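Forum d'entraide Plovier > Apprentissage par démonstration > Méthodes et résultats

Écart de réussite entre démonstrations par pinces tenues en main et téléopération : comment le présenter ?

Publié par Hadiza Okeke
Mots-clés : collecte de données, pinces portatives, évaluation, imitation

Bonjour,

Notre laboratoire prépare la rédaction d'un rapport interne portant sur la comparaison de deux modes de collecte pour une même tâche de manipulation sur table : saisir un article dans un coffret à compartiments, puis le déposer dans un gobelet. Le premier mode repose sur des pinces tenues directement par l'opérateur ; le second, sur la téléopération classique du bras Druller.

Le jeu constitué avec les pinces portatives comprend 1382 démonstrations retenues après contrôle. La politique a été entraînée selon la recette publiée dans la documentation de Plisusetti, sans modification des hyperparamètres. Évaluée sur le bras, elle atteint 93 % de réussite lorsque le coffret occupe sa position habituelle, mais seulement 53 % lorsque celui-ci est déplacé ou tourné sur la table.

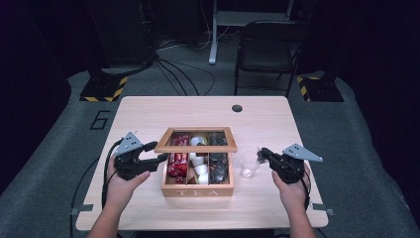

La consigne donnée aux opérateurs est de garder les deux pinces au-dessus du plateau pendant toute la durée de l'épisode et de ne pas toucher le coffret avec l'avant-bras. Les épisodes ne respectant pas cette consigne sont écartés avant l'entraînement. Le déplacement du coffret entre les épisodes était en revanche laissé à l'appréciation de chacun, et nous constatons à la relecture que la plupart des opérateurs l'ont très peu fait varier.

Je souhaiterais savoir, d'une part, s'il est admis de présenter ces deux taux dans un même tableau et, d'autre part, si l'écart doit être attribué au mode de collecte ou à la distribution des positions. Les relecteurs nous demanderont certainement de trancher.

Je vous remercie par avance de vos indications.

2 réponses

Joyce Nyamweya
Réponse retenue par l'auteur de la demande

Madame,

Les deux taux peuvent figurer dans un même tableau, à condition que les colonnes soient intitulées sans ambiguïté (« position habituelle » et « position modifiée », par exemple) et que le nombre d'essais soit indiqué pour chacune. Il convient d'éviter toute moyenne des deux valeurs, car elle dépendrait uniquement de la répartition des essais entre les conditions.

S'agissant de l'attribution de l'écart, les éléments que vous communiquez ne permettent pas de mettre en cause le mode de collecte. Vous comparez une même politique à elle-même dans deux conditions d'évaluation. Pour conclure sur les pinces portatives, il faudrait disposer d'un jeu téléopéré de taille équivalente, présentant la même distribution de positions, et soumettre les deux politiques au même protocole.

Je vous recommande la démarche suivante. Relevez d'abord la position et l'orientation du coffret au début de chaque épisode, puis reportez-les sur un plan de la table. Si les points sont regroupés, comme votre message le laisse supposer, le rapport devra le mentionner. Procédez ensuite à une collecte complémentaire avec des positions tirées au sort avant chaque épisode et communiquées à l'opérateur. Réentraînez enfin à effectif constant, en remplaçant une partie des anciennes démonstrations par les nouvelles. Un simple ajout ferait varier simultanément la quantité et la diversité des données.

Un dernier point mérite vérification : l'étalonnage entre la pince tenue en main et celle du bras. Un décalage constant peut passer inaperçu à la position habituelle et devenir pénalisant dès que l'orientation change. Nous avons rencontré cette difficulté sur le poste Teoh, où la correction de la transformation a précédé toute nouvelle collecte.

Dans l'attente de ces vérifications, la formulation « baisse du taux de réussite hors des positions fréquemment démontrées » me paraît la plus exacte.

Compte supprimé

Même problème chez nous. Augmentation des images (recadrage, luminosité) et le taux est remonté. À essayer avant de refaire une collecte.

Commentaire de Joyce Nyamweya
L'augmentation des images ne modifie pas les trajectoires enregistrées. Elle peut être utile face aux variations d'éclairage, mais son effet sur le déplacement du coffret devrait être mesuré séparément.

Commentaire de Hadiza Okeke
Je vous remercie tous deux. Le relevé des positions est engagé et l'étalonnage sera contrôlé mercredi. Le tableau sera présenté en deux colonnes, sans moyenne.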